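Wrist camera depth drops out on clear acrylic, planner drives into the shelf

Posted by Oona Oksanen, 14 November 2018
Tags: perception, depth, motion planning, gripper

I have a pick and place setup with an RGB-D camera on the wrist and a parallel gripper. The task is to take snack items off a tiered stand and put them in a wicker basket. Picking from the bare table works fine. Picking from the stand does not.

The stand is clear acrylic. The depth image has holes where the shelves and dividers are, and in other places it returns the tabletop behind them. Overhead lights also leave bright patches on the plastic. The occupancy map ends up with two Snickers bars and a couple of small green boxes hanging in free space, so the planner thinks it can come in from any side.
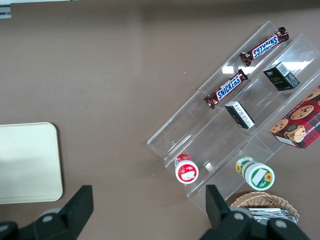 I have tried hole filling and a temporal median over five frames. Both made the map look smoother and neither put the shelves back. Out of 50 attempts on the upper tier, the planner returned a path through a divider often enough that I now run everything at low speed with my hand on the stop. Is there a filter for this, or do I need a different sensor?

Remo Frei

Try more exposure.

Severin Eberhard

A filter will not help. The missing surface was never measured, so there is nothing to recover. You know the shape of the stand, so use that.

Measure it, build a mesh (boxes are good enough for the shelves and dividers), and add it to the planning scene as a collision object. Pad it by 5 mm. Put a fiducial on the table next to the stand and take the pose from that. Don't try to register the mesh against the depth cloud, it will slide toward the table points.

Then mask out the depth pixels that fall inside the mesh before they reach the occupancy map, except where your segmentation says there is an item. If you skip this step the map will keep clearing and refilling cells along the shelf edges, and you will get replanning every cycle. Ours was replanning every 200 ms until we did it.

Restrict the approach direction too. For a tiered stand we only allow grasps from the open front and from above.

One more thing for the basket end. Attach the grasped item to the gripper in the planning scene as soon as the fingers close. We use a toy sandwich in plastic wrap for testing, and held upright it is tall enough that a path planned for the bare gripper takes it through the rim. The wrap is also shiny, so use a fixed box for the item and leave its depth points out.
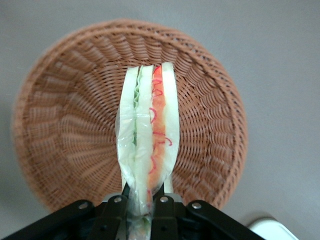

Jayson Tan

The attached box is good advice but set the allowed collisions for it as well. If the item is still touching the shelf when you attach it, the planner reports the start state in collision and refuses to move. I allow contact between item and shelf for the first 63 mm of the retreat, then turn it off again. Also check that your release call detaches the box. Mine didn't, and the arm carried a phantom box through every plan that followed.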